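LLEWELLYN HOUSE MANAGEMENT GROUP
Minutes of the meeting held on 3 August 2024 in the Ponus Room

Present: eight members. Apologies had been received from two.

1. Minutes of the previous meeting
The minutes were approved as a correct record, subject to one spelling correction under item 4.

2. Tables in the Ponus Room
The group considered the condition of the white tabletops and whether they should be refinished or replaced.
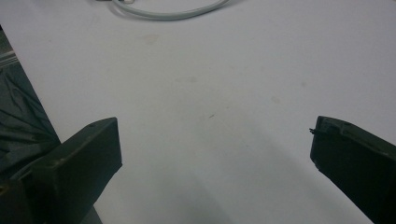
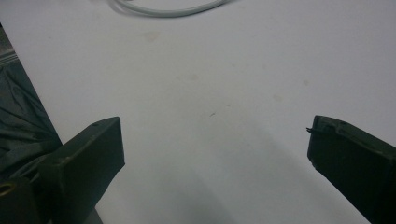
Item 2: white tabletop, Ponus Room, two views.

2.1 It was reported that users of the room find the pale surface pleasant to work at, but that it dulls the light at the lower end of the day and shows marks readily. Complaints had been received from the sewing class and from the evening language group.

2.2 Two quotations had been obtained. Cereo had offered to refinish the tops in place for £251. Sisance had offered new tops, fitted to the existing legs, for £603. Both prices included collection of waste. The Sisance price did not include moving furniture on the day.

2.3 Members discussed whether a darker finish would be more practical. The sewing class had asked that the tops remain white, as pins and thread are easier to find against it. The group agreed to keep the present colour.

2.4 Resolved: that the quotation from Cereo be accepted, the work to be done in September — outside class hours wherever possible. One member asked that their preference for new tops be recorded.

3. Use of the tables
3.1 It was agreed that tables must be cleared at the end of each booking and wiped with a soft damp cloth. Scouring pads are not to be used. The wording of the notice by the door will be changed accordingly.

3.2 A request to leave a part-finished jigsaw out between bookings was refused. The secretary will reply to the group concerned and offer the use of the large cupboard.

3.3 Cutting mats are to be bought for the craft sessions. The cost will be met from the sundries budget.

4. Bookings
The autumn timetable was received. The clash between the language group and the choir remains unsettled — the secretary will write to both and report back.

5. Any other business
The blind on the left-hand window is still sticking. The supplier has been reminded.

6. Next meeting
To be held in September, in the Ponus Room if the work under item 2 allows, otherwise in the small office upstairs. Members will be told of the date in writing.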